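Toltero - Gripper Comparison Study, Drekasbridge
Participants wanted (paid)

Short version: we need people to drive a robot arm for a few hours and tell us which gripper they hate least. No robot experience needed. Gamers, seamstresses, forklift drivers, students, retirees, all fine.

What you'd be doing
You sit at the bench and steer the arm with a hand controller. Pick things up, put them where the sheet says, swap gripper, do it again. There are 4 grippers in the comparison, two from Favico and two of our own. Same arm and same controller all the way thru. After each gripper you fill in a one page form, mostly tick boxes plus some space for complaints. Please use the space for complaints.

Sessions
One session is half a day, morning or afternoon. Mornings start 8:30, afternoons 1:00. Breaks whenever you want them, just tell the operator before you let go of the controller. Everyone does two sessions, at least a day apart. If you can only make one please don't sign up, half a data set is no use to us.

Runs through January. We have 24 places and they go first come first served. There is a waiting list after that.

Who can take part
- 18 or over
- OK sitting at a bench for 42 minutes at a stretch (longest block)
- normal or corrected eyesight. Color blind is a maybe, write and ask, some task sheets go by color
- left handers very welcome, we are short on left handers
- no current Favico employees, or people who worked there recently. Sorry

Pay
Flat fee per session, paid by bank transfer after the second one. Bus fare back if you keep the ticket. Parking is free behind the Van der Merwe building but get a slip from the front desk or you will get towed.

What we record
Arm position, grip force, time per pick, and video of the table. No faces, no sound. Your form gets a number instead of your name. We're after 2,000 picks in total across everybody so don't worry if you drop a few, drops count as data too. You can quit at any point and still get paid for the session you're in.

Also hiring: bench assistant
Part time, same dates. Resetting the table between runs, swapping grippers, checking people in. Steady hands, can follow a checklist, doesnt mind repetition. Say "assistant" in the subject line and tell us which half days you can do.

To sign up
Use the form on the Toltero site or leave your details at the front desk, Van der Merwe building. Give us your name, a phone number, which hand you write with, and mornings or afternoons. We call back within a few days.

The first task is shape picking and it's where most of the form questions come from. Eight blocks on a wooden board, two each of red, blue, green and yellow, and the sheet calls them out by color and shape. Stars and the heart are in with the plain cylinders, so you'll get a feel for which shapes a gripper likes. Some blocks sit well apart, but the red star, blue prism and red cylinder are bunched up near the far edge, so expect to go in carefully there. Practice picks first, not scored.

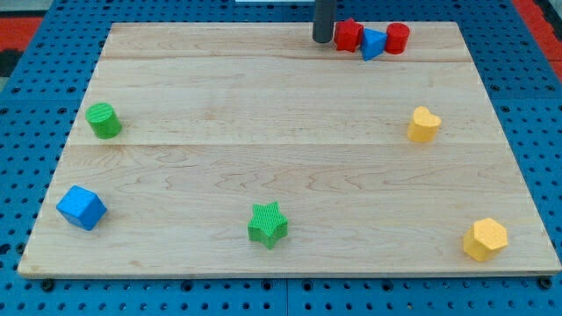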